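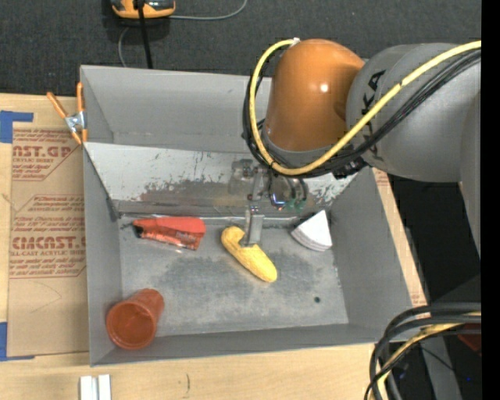

In Defense of the Town Swap Shed
By Renato Sebastian

I got my kitchen chairs from the swap shed at the Entwistle transfer station, and I have been boring people about it ever since. They don't match, one of them has a burn on the seat the size of a soup can, and I like them better than anything I have ever paid for. I bring them up because the town has started talking about closing the shed, and I would like to talk a little about keeping it before the talking gets too far along without me.

If you have never been, the shed sits just past the scale, on the left, behind the cardboard. It's open when the station is open. You drop off what still works, you take what you can use, and you are supposed to be out in fifteen minutes, though in all my years I've never seen anybody hurried along. There are shelves for dishes and small appliances, a rack for coats, and a corner where the skis go to wait for winter. The books have their own wall, and somebody (I have my suspicions) keeps the mysteries in order by author.

The case against it, as I understand it from the April meeting, goes like this. People leave junk. The junk has to be hauled off with everything else, and the hauling costs money. The building needs a roof. And now that Zokville has a big thrift store with good parking, and everyone has a phone to sell things on, the shed has had its day.

Let me take the junk first, because it's true. People do leave junk. I have seen a mattress in there that I would not have let a raccoon sleep on. But that mattress was coming to the transfer station one way or another, and the town was going to pay to get rid of it whichever door it came through. Put up a better sign, by all means. Ask the worst offenders to take things around to the hopper themselves. I'd support a short list of what we won't accept, painted in big letters, with mattresses at the top.

The roof is real too. The quote read aloud at the meeting was for some $5,000, and I don't sneeze at that. We are a small town and we have a culvert on Dumero Road that worries me every spring. Still, a roof lasts a good long while, and I've sat through evenings where we spent more than that on things I couldn't have explained to my own mother afterward.

Now, the thrift store. I have nothing against it, and I've bought shirts there. But a store has to choose what it can sell, and what a store can sell is a much smaller pile than what a person can use. No store wants a single pot lid. No store wants half a box of bathroom tile, or a jar of odd buttons, or a crib rail for a model they stopped making. My neighbor fixed her oven door with a handle off a dead stove she found at the shed, and she has baked in it every week since. She would never have found that handle for sale, and she wouldn't have known what to type into a phone to look for it.

Selling online is fine for people who enjoy it. I tried it with a lamp. I wrote the listing, I answered 2 weeks' worth of messages from strangers asking if it was still available, and at the end of it a man drove over from Brolora, looked at the lamp on my porch, and said he had pictured it taller. The lamp went to the shed the next morning and was gone before I had finished with the newspapers.

There is also the matter of who you run into. I've learned about two weddings and a knee replacement while standing next to the blender shelf. When the Route 227 bridge was out and we all had to go the long way, the shed was where I heard which back roads were passable. I once spent most of an hour there with a young couple who had just moved into an empty house and were trying to decide between two sets of plates. I told them to take both, and they did, and now they wave to me from their truck.

I know this sort of thing doesn't go in a budget. I kept the books for a lumberyard for a long time and I respect a budget. But a town also has to have a few places where you can walk in without buying anything, and we don't have many left. The diner closed. The post office cut its hours. The library does what it can, bless it, in a room hardly bigger than my garage.

So I would ask the selectmen to put the roof to a vote at the May meeting, by itself, with the number printed next to it, and let people decide. If it passes, I'll gladly come and hold the ladder. In the meantime I have a perfectly good waffle iron that makes more waffles than one man needs, and I'll be dropping it off on the second shelf, cord taped up, instructions inside.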